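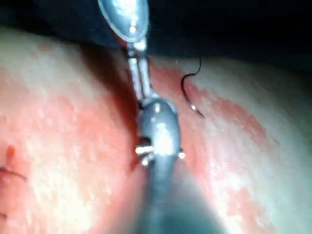
Monday, September. Dye bench, second room.

Colour of the Rernideck wool lot is still not even. I write down everything from the morning so Cadi can read it before she orders more yarn.

Start 8:40. Kettle filled from the rain tank, not the tap. Last week we used tap water and the madder went to brown, and Chenxi thinks this is the iron in the old pipe. I tested the tap water with the strip and it showed a little iron, but the strips are past their date, so I don't trust it much. The tank water showed nothing.

Mordant: alum only, no cream of tartar this time. Skeins were weighed dry on the small scale. Total 1,805 g with the ties on. I forgot to weigh the ties alone. They are cotton and very light, so I leave the number like this.

Skeins went in at 9:15 and I raised the heat slowly. The left burner is again stronger than the right one. Jianhua cleaned it on Friday but I see no difference. I turned the kettle by half every ten minutes, which is heavy to do alone, and I would ask that two people are here next time.

Held at 79 degrees for one hour. Thermometer clipped on the side, bulb in the middle of the depth. Please do not let it rest on the bottom. In August I did this and the reading was too high, so the whole bath was colder than we believed.

10:50, heat off. Skeins left in the bath to cool.

While waiting I ground the madder from Drirkow. This root is older and drier than the Lu root and it smells more like earth, less sweet. The grinder does not like it. Big pieces jump and small pieces turn to dust, and the dust got on the labels of the other jars. I wiped them. If somebody finds a jar with no label on the shelf beside the window, it is the weld, do not throw it away.

Soaked 200 g of the ground root in warm water. First water poured off after 20 minutes because it is mostly yellow. I kept it in the white bucket. Yichen wanted to try it on silk. The bucket has a lid but the lid is from another bucket and sits badly.

Lunch.

1:30 pm. Dye bath made with the second and third water together, strained through the old curtain. Bath looks orange red, a bit cloudy. Put in four skeins only. The others stay damp in the tub with a cloth over.

Observation after 30 min: the outside of each skein takes colour quickly, and under the ties it is almost white. So the ties are too tight! I think this is a big part of our problem and we were blaming the water too much. I opened the ties on two skeins and made them again as loose figure eights. The other two I left as they were, to compare.

2:45 pm. The loose ones are clearly better. There is still one pale place on the skein with the blue thread, but it is small. The tight ones have the white rings same as last week.

Chunhua came by and said that at Pludance they never tie a skein in less than four places, always loose, and that the wool should be wet overnight before the mordant. We wet ours for one hour. She offered to bring her notes. I would like to try overnight before we change anything more, otherwise we will not know which change did the work.

Red is good, warmer than the Lu red. Dry sample to be cut and put in the card book when it is ready, page after the walnut.

Not solved: the shade at the bottom of the kettle is darker. Maybe the root powder goes through the curtain and sits there. A finer cloth? Cadi, do we have any silk noil left?

To do
Re-tie all skeins that are still in the tub
Buy new test strips
Ask Jianhua again about the left burner
Find the right lid for the white bucket
Wash the curtain, cold water only

Left the bath on the bench covered. It can be used once more for pale pink, in my opinion not later than Wednesday, after that it begins to smell.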